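About Brultmont

Brultmont develops and tests manipulation software for kitchen robots. The company began as a consulting practice and now employs 16 people across controls, simulation and test. Work is done in simulation first, and each May we open the lab to visitors for a live session on our Starneretti kitchen.

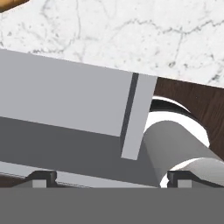 Anselmo Pacheco

I run the open day. The simulated kitchen has a marble counter, grey cabinets and a single arm with a parallel gripper. Visitors follow the run on the main display — the wrist view is on a second one.

Food handling takes up most of the program. The steak and the round cutting board belong to the standard set, and both are modelled as rigid bodies in the current release. 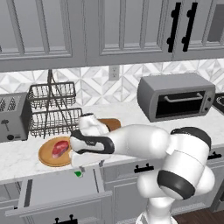
What visitors see

The session runs some 58 minutes, starting at 10 a.m. An operator loads the kitchen, states the task and starts the controller. Joint torques and contact forces are logged throughout in Reletex, our in-house recorder. 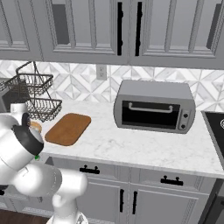

Failed grasps are left in the log and replayed at reduced speed. Groups are limited to 6 so that everyone can read the plots. Engineers from MacBrayne attended last year and asked mainly about contact parameters, which are now covered in the handout.

Small items such as the green piece over the rectangular board are harder to model than the furniture. 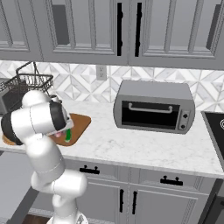

Can visitors operate the arm themselves?

Visitors may take the controls for five minutes each at the end of the session. No prior experience is needed.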